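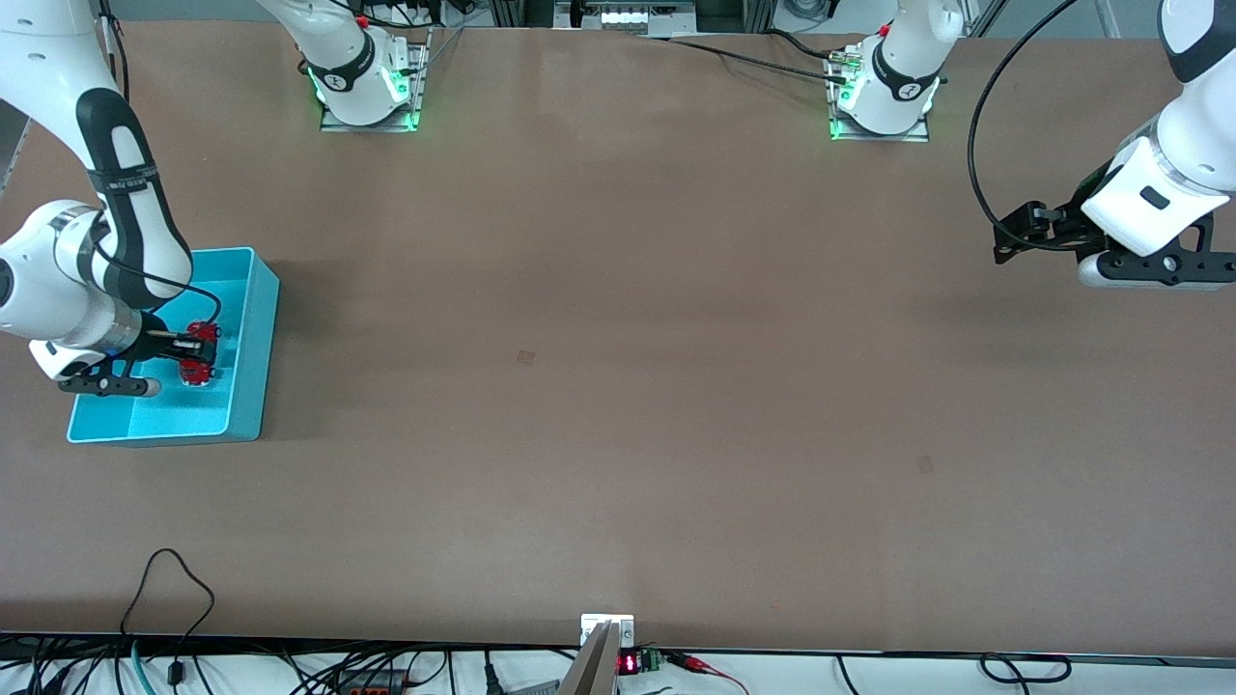

Open trays or lidded tubs for the intake bench

Wed 28 April
by millrace_stores

I handle intake for a reuse shop in Dotoldale. Mixed small goods come in by the crate: toys, kitchen items, hand tools, hardware, chargers. Everything gets checked at a bench, sorted by category, and moved to shelving. At present each category goes into a deep tub with a snap lid, and the tubs stack under the bench until someone takes them through to the shelves.

I want to replace the tubs at the bench with shallow open trays. The deep tubs hide their contents, heavy items end up on top of fragile ones, and the lids get separated from their tubs by midday. Shallow trays force a single layer. The drawback is floor space. A tray that holds one layer fills quickly and does not stack unless it is empty.

Questions:

Has anyone run a single-layer tray system at a volume similar to ours (100 crates a week)?

What wall height works? Catalog trays come in several heights and I have no basis for choosing.

Does tray color matter enough to pay for it? Bedura sells assorted colors at a surcharge over plain gray.

-- millrace_stores

flatpack_ledger wrote:

We switched from tubs to trays and kept the trays. Volume is lower than yours, but the mix is similar.

On wall height: measure the items, then pick a wall lower than the average item. The person sorting should be able to see and grip an item from the side without reaching over a wall. High walls put the wrist at a bad angle, and after a full shift people feel it. We use 2 inch walls for everything except balls and anything cylindrical.

On stacking: don't try. Get a wheeled rack with angled runners and slide full trays straight into it. The rack goes to the shelves and an empty one comes back. Our runners came from Zevevance and have held up, though the end stops are soft and will deform if trays are slammed in.

sumpguard wrote:

I disagree with the single-layer idea as a general rule. It's right for fragile goods and wrong for hardware. A tray of loose bolts one layer deep wastes the tray and the trip. You'll spend more time walking than sorting.

Split by density. Hardware and hand tools go in small deep boxes, filled to a weight limit. Everything light or breakable goes in shallow trays. Two container types is manageable. The problems start at four or five, when people begin using whatever is nearest.

millrace_stores wrote:

Hardware is a small part of our intake, but the point about trips is fair. What weight limit do you use?

sumpguard wrote:

Whatever the least strong person on the rota can lift from floor to bench height without twisting. Ask them, set it, and write it on the box. A published maximum is no help if your team can't meet it comfortably.

greyboard wrote:

Color matters, but only if it carries one meaning. The site in Sebastian where I used to work had colored trays by category. Then someone added colors for condition, so a blue tray meant either kitchen goods or "needs testing", depending on who had filled it. They went back to plain trays and card labels, and the errors dropped.

If you do pay for color, assign it to status and leave category to the label. Status is what people need to read from across the room. Category only matters once you're standing at the shelf.

flatpack_ledger wrote:

I'd go the other way. Status changes and category doesn't. If color means status, you have to decant a tray every time its contents pass a check. With color as category, you flip a tag on the front and the contents stay where they are.

greyboard wrote:

Only if you move the same tray through every stage. We had a hard break between untested and tested goods, with separate trays on each side. Decanting was the check. An item couldn't reach the tested side unless somebody picked it up and looked at it.

With the flip tag, tags got flipped on trays that had been half checked. I saw that often enough to stop trusting it.

flatpack_ledger wrote:

Then the tag was being used wrongly. But I accept that a physical transfer is harder to fake.

tallow_and_twine wrote:

Some points on the bench, as it affects the tray choice more than people expect.

Go matte. A gloss top under strip lighting throws glare back at the sorter and makes clear plastic and glass hard to see. Mid-tone is better than white or black, since both light and dark items show up against it.

Check the friction between tray and bench. Smooth polypropylene on a smooth laminate slides when you drop something heavy in, and a full tray can creep toward the front. Either fit a low lip along the working edge or put a strip of rubber matting under the trays. I prefer the matting. A lip catches sleeves and collects grit.

Leave clear bench between the incoming crate and the first tray. If the two touch, items get swept across without being looked at.

sumpguard wrote:

Agreed on all of it except the lip. Matting needs lifting and cleaning every day, and in most places that stops after the first month. A rounded lip collects grit too, but you can brush it out in a few seconds.

millrace_stores wrote:

Our bench is sealed birch and has a slight shine. I can scuff it back and recoat with a flat finish when we close for stocktaking in June. I'll try matting first and see whether the cleaning gets done.

Current plan is 50 shallow trays with low walls, plain gray, label holders on the short side. Hardware stays in small deep boxes as suggested. No color for now. The question of transfer versus flip tag is open, and I would rather test it than argue it. I can run one end of the bench each way for a few weeks and compare what gets sent back from the shelves.

greyboard wrote:

Swap the sorters between ends halfway through. Otherwise you're measuring the people.

tallow_and_twine wrote:

Check the tray footprint against the rack before ordering. Bedura quotes the outside dimension at the rim and Zevevance quotes runner spacing at the inside face. On paper the two matched for us. In practice the trays bound at the back and we had to shim every runner.

millrace_stores wrote:

Useful, thanks. I'll order 2 trays and a single rack section before committing to the rest.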